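# Chapter 3: What a Price Knows

The town of Stoldale has 2,000 residents, one traffic light, and a February pear market that economists would pay to look at if they ever left the office. Sellers set up before dawn. By 7:00 a.m. every one of them is asking nearly the same price, although no two have spoken and several are feuding.

Lesego Kruger sells from the north end. She opened last winter at 90 cents a pear, a number she arrived at by thinking about her rent. Her customers thought about their own rent and kept walking. At the far end, Sibusiso Mathebula had opened lower and was out of fruit before breakfast, which pleased him until he did the arithmetic.

Both had made a mistake, and both fixed it by the next market. This chapter is about how they knew which way to move.

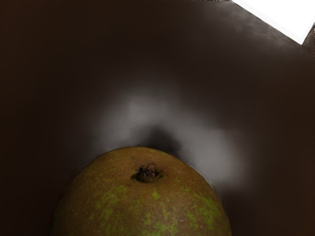 ## 3.1 Looks, Russet, and Willingness to Pay

A pear with brown, speckled skin can taste as good as a smooth green one. Buyers know this and pay less anyway. Economists call that a *preference* and decline to argue with it — a courtesy they rarely extend to relatives.

Suppose the market sells 1,058 pears on a given morning. Each sale tells us that one person valued the fruit at least as much as the money. It does not tell us how much more. That gap is called **consumer surplus**, and we will spend the next few pages trying to measure it with a ruler.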